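Why Does Popcorn Pop?

I love popcorn. I love it so much that my cat, Zoketti, comes running when she hears the first pop (she doesn't even eat it, she just bats it under the couch). One night in October I was standing in the kitchen listening to all that banging and I thought, wait, what is going on in there? So I went and found out, and now I get to tell you!

Let's start with the kernel. A kernel is a seed. If you planted the right kind in warm soil and watered it, it could grow into a corn plant taller than you. Inside every seed is a tiny baby plant, and packed around it is its lunch, a hard white food called starch. There's also a little bit of water in there, way too little to see or feel. Around the outside is a tough shiny coat called the hull.

Remember those 3 things: starch, water, hull. You need all of them for a good pop.

Now we heat it up. When water gets hot enough it turns into steam, and steam wants a LOT more room than water does. But the hull won't let it out! So the steam pushes and pushes, and meanwhile the starch goes soft and gooey, kind of like pudding. Finally the hull can't take it anymore and POP, it splits. The steam rushes out, the goo puffs up into foam, and the foam cools so fast that it goes stiff right there in the air. The white fluffy part you eat is that foam.
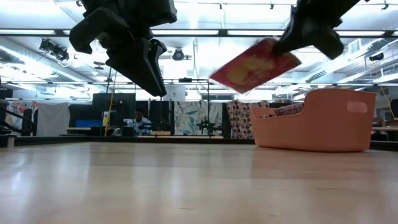
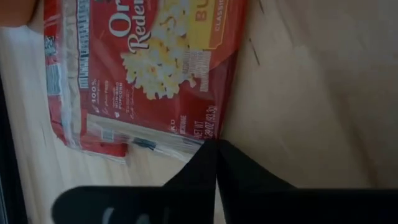
Page last changed: October

Microwave popcorn works the same way, only the heat gets there differently. The microwaves warm up the water inside the kernels and any oil or butter in the bag with them. The bag swells because steam is escaping from all those kernels and filling it up. That steam is really hot, so get a grown-up to open the bag, and keep your face well back!

What about the kernels left at the bottom? My family calls them grumps. Some grumps have a tiny crack in the hull, so the steam sneaks out before it can push hard enough. Others have dried out too much and never had enough water to make a good push.

Popcorn comes in 2 main shapes, by the way. One is called butterfly, and it has little wings sticking out all over. The other is called mushroom, and it's round like a ball. Mushroom popcorn is tougher, so it's the kind people like to use for caramel corn. Next time you have a bowl, see which shape you've got.

And can you pop the corn you eat off the cob? Nope! I tried it when I was 9, with sweet corn I'd dried on the windowsill, and I got some very sad brown lumps. Sweet corn has a softer hull that lets the steam leak away. Popcorn is its own kind of corn, with a hull that's extra good at holding on.

Word helper
Kernel: one seed of corn.
Hull: the hard outside coat of the seed.
Starch: food the plant stores up for its baby.
Steam: water that has turned into a gas.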